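Remorholm Duo - estação de dois braços para manuseio de têxteis

Tempo de leitura: 2 minutos

A Remorholm Duo é uma plataforma com dois braços articulados, destinada a lavandarias industriais e a laboratórios que trabalham com materiais flexíveis. A Comidine representa o equipamento e recebe visitas de demonstração no seu espaço durante o mês de fevereiro, em grupos de até três pessoas.

Cada visita dura cerca de 40 minutos e é conduzida por Feven Alemayehu, responsável pela aplicação em têxteis. O programa concentra-se na tarefa mais pedida pelos clientes: pegar numa peça de tecido pelos cantos, levantá-la e colocá-la num suporte vertical.

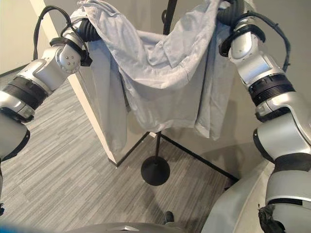

Os visitantes podem trazer peças próprias, desde que não ultrapassem 82 cm de largura. Peças com botões metálicos ou fechos devem ser indicadas no pedido de marcação. O software de controlo Javby vem instalado de origem e guarda os movimentos de cada sessão, que podem ser levados pelo cliente no final.

O sistema é fornecido com:
- dois braços com punhos em fole preto
- licença Javby para um posto
- suporte de chão para ensaios
- manual em português e inglês

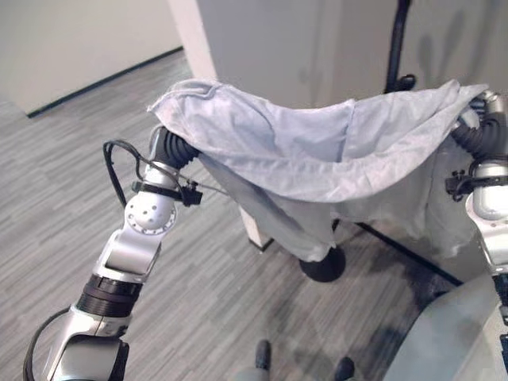
A Gebreyes, que faz a instalação e a manutenção, recomenda reservar uma zona de trabalho livre de 68 cm para além do alcance dos braços. O piso deve ser plano e o suporte precisa de uma base estável. Na demonstração usa-se um modelo de haste preta e base redonda, com um pano fino azul-acinzentado seguro entre os dois punhos. Tecidos mais pesados, como turco ou lona, exigem outra regulação da força de aperto - o procedimento está no capítulo 3 do manual.

Preço e prazo de entrega sob consulta. As marcações fazem-se através da Comidine, com indicação do tipo de tecido e do número de visitantes.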